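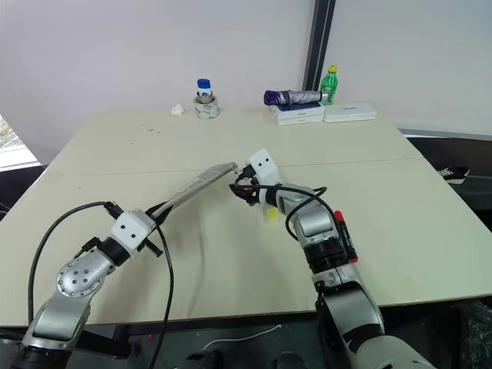 Oil or hard wax for a beech table, second attempt

tessier_p
Posted 8/21/22
Hello to all. I have a question about the finish of a table and I hope it is the right section. The table is the Grundby, the big one, in beech. I bought it second-hand in June and it had a varnish which was yellow and broken in many places. I have removed everything with the sander, first 80, then 120, then 180. After that I put two coats of a hard wax oil from the shop near my work. The result is not good. In the middle it is smooth and pleasant, but near the two ends it stays a little sticky, even after 16 days. My wife puts a sheet of paper on it and the paper does not want to leave.
Must I sand all again, or is it possible to save it? And for the next time, is a simple oil better than the hard wax? We eat on this table every evening, with two children, so it must accept water and tomato sauce.
Thank you in advance,
Pascal Sabatier

mossbank
Too thick. Hard wax oil wants to go on so thin you think you've missed a bit. Get some white spirit on a rag, rub the sticky ends hard, leave it overnight and see.

Radix
Agree it's too thick, don't agree about the white spirit. After 16 days it's half cured and you will smear it about. I'd use a grey pad, dry, then one very thin coat and buff it off after a quarter of an hour.
Also, I wouldn't have used hard wax on a dining table at all. Danish oil, four coats, done. When it marks you rub a bit more in.

hettie_l
Danish oil with two children and tomato sauce? Good luck. I had it on ours and every glass left a ring. We've had hard wax oil on the Skovero bench and table since we moved in and I wipe them with a damp cloth, nothing else.

Radix
How many coats did you put on? People do two and give up.

hettie_l
Five. Sanded between each. I still had rings.

tessier_p
Thank you for the answers, it is very kind. To be precise about the thickness: I used a brush, and I did not wipe after. On the tin it is written "apply evenly", so I applied evenly, but perhaps evenly and a lot. I think I also began each time from the ends, when the brush was full, which explains the place of the problem.
The rag with white spirit, I tried it this morning under the table, in a corner where the oil had run. It became softer, and then it came off on the rag in small rolls. I am not sure if it is what mossbank wanted to see.

mossbank
Yes, that's what you want, it's lifting the excess. Change the rag often. And lay the rags flat outside to dry, don't ball them up in the bin, they can catch fire by themselves.

Radix
Fair enough, if it's coming off in rolls then it was less cured than I thought. I'd still finish with the pad.

oldfenman
What temperature is the room? I did a worktop in a cold garage once and it was tacky for 33 days. Brought it in the kitchen and it was hard by the weekend. Might be worth waiting before you do anything.

tessier_p
It is in the dining room, in summer, so the cold is not the reason I believe. But the window was closed for the dust. Should I have opened it?

hettie_l
Yes, open it. It needs air to cure. A bit of dust you can rub out afterwards.

tessier_p
Good. I will open the window, clean the two ends with the rag, wait two days, then the grey pad and one thin coat with a cloth. For the middle I will not touch anything, unless somebody says it is a mistake.

mossbank
You may see a difference in sheen between the ends and the middle. I'd give the whole top the last thin coat so that it matches.

Radix
Same here. Whole top.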